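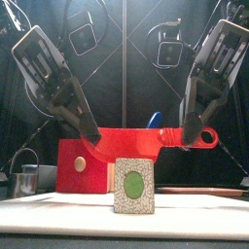
Bramness, March

Workshop tips: showing a two-armed robot a task

These notes are for anyone taking a turn at the controls on the bench. They were put together by Seon-mi So, with additions from Silviu Filip.

Before you start

Write the task down in one sentence and keep to it. "Pick up the red piece with both grippers and set it down" is enough. If you can't say it in a sentence, split it into two tasks and record them separately.

Put the things you need within easy reach of both arms. A few other household objects can stay on the table, and should, if the robot will meet them later. Move them between runs so that it doesn't learn one layout.

Do 6 practice runs and delete them. Your hands need that long to settle.

Using two grippers

Take a long piece by the body with one gripper and by the handle with the other. Close the first and hold still, then close the second. If both close together the piece tends to twist.

When the grippers have to work side by side, go slowly and move one at a time. Agree beforehand which arm gives way — we use the left.
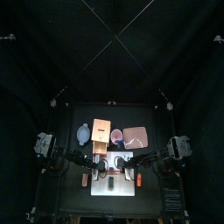
Thin things

Rods and sticks are harder than blocks. Line the fingertips up first, using the wrist camera view, and close them gently. Turn the wrist a little before you lift; a rod that is going to slip will usually do it then. Keep the far end clear of anything standing on the table, or go over it with plenty of room.

If you drop one, stop the run and mark it as a drop. Don't pick it up and carry on as though nothing happened. Seul-gi Bang keeps the drops in a separate folder and they do get used.
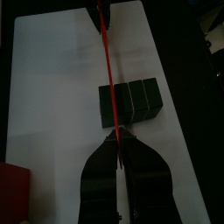

How many runs does a simple task need?

We aim for 200 good ones, shared between at least two people. With 100 the robot copes on a tidy table and gets lost on a busy one.

Stopping

Take a break after 32 runs. Past that people start cutting corners, and the corners get copied too. Open both grippers, park the arms and note the run number in the Kusex log before you leave the controls.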